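3.2 Garment turnover in shared wardrobes

We followed 168 households in Gevham between March and June. Each household kept a log of every garment taken out to wear, and Treloar's earlier coding sheet was used to sort the entries by type. The logs held 3,150 entries in all. T-shirts were worn most often – and kept longest, even when the print had faded.

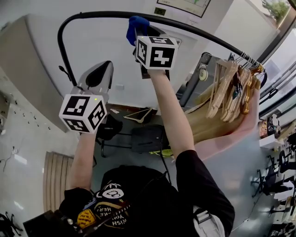
Figure 3. A printed T-shirt in everyday wear, at a clothes rail.

Households with an open rail reported wearing a wider range of clothes than those with closed closets. The difference was largest for short-sleeved tops and small for coats. In 49 households the rail was shared by two or more adults, and these logs were coded twice. Entries with no garment type were left out of the counts but kept for the analysis of laundry intervals in Section 4.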